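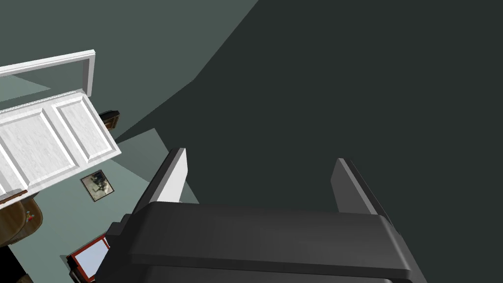
Laboratory finds second DNA profile on rope in Pemlow quarry case

Forensic testing of a length of rope recovered from the Pemlow quarry has produced a partial DNA profile that does not match the victim or the man convicted of killing him, the Court of Appeal heard in October.

The profile was obtained by Hviid, a private laboratory engaged by the defence. It was recovered from the inner strands of a knot that had stayed tied since the rope was logged as an exhibit. Earlier testing sampled only the outer surface and returned no usable result.

Caradog Gronow, 61, has served 14 years of a life sentence for the murder of a co-worker at the Lesten gravel works. He has maintained that he left the site before the killing. The prosecution at trial relied on a gate log, tire impressions near the lower access road and the evidence of two witnesses who placed his truck at the quarry after 9 p.m.

According to the laboratory's report, the knot was opened under magnification and sampled at four points. Two of the samples yielded male DNA at low levels. One was too degraded to interpret. The other gave a partial profile from which Gronow was excluded as a contributor. The report does not estimate when the material was deposited.

Counsel for the Crown accepted the laboratory's method but disputed the weight of the result. The rope was general site equipment, the court was told, and could have been handled by any number of employees in the months before the killing. Staff records from Lesten list more than 800 people who worked at the quarry or its wash plant over the life of the operation, most of them never sampled.

The defence also asked for disclosure of the complete exhibit register. The version supplied at trial ran to 1,291 entries, and 2 of those, both relating to items taken from the site office, have no record of storage or destruction. The Crown said a search of the Puren evidence store was under way and that a written answer would be filed.

The gate log is a separate ground of appeal. The defence argues that the clock on the recorder was not checked against an independent source, and that an error of 40 minutes would put Gronow's departure before the earliest time of death given by the pathologist. The recorder was scrapped when the works closed.

The three judges ordered that the remaining extract be preserved and that both sides agree on a protocol before any of it is consumed in further testing. They reserved their decision on whether the new evidence will be admitted. Gronow remains in custody.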